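Filed under: Bench notes / Procurement

2026-10-27

Hand budget, second pass. Holzer have requoted the multi-fingered hand at 3,366 ex VAT, spare finger set 399. The Jolance quote excludes the wrist adaptor, so the two can't be compared until Rahel gets that figure. Workstation upgrade for the simulator stands at 1,373 and could slip to December without holding anything up.

Peg and disk task is in the simulator with the black hand model. Fingers on both sides of the yellow cylinder, five small holes in the disk to the left of it. Contact settings still at defaults. Grip force limits from these runs will decide whether we need the stronger finger motors, so no order before that.
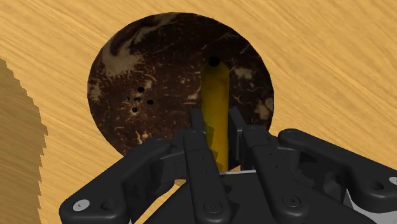 Mahlet would order two spare finger sets with the hand, as a set bought later carries its own delivery charge and the lead time is worse. She would take the money from the workstation line.

Agreed on the spares, not yet on the workstation. Ask Holzer whether 399 holds for both sets. Service contract left out of the total for now. Screws and fixings go under consumables.

To do: Jolance adaptor price, motor torque sheet, revised total to Ursina.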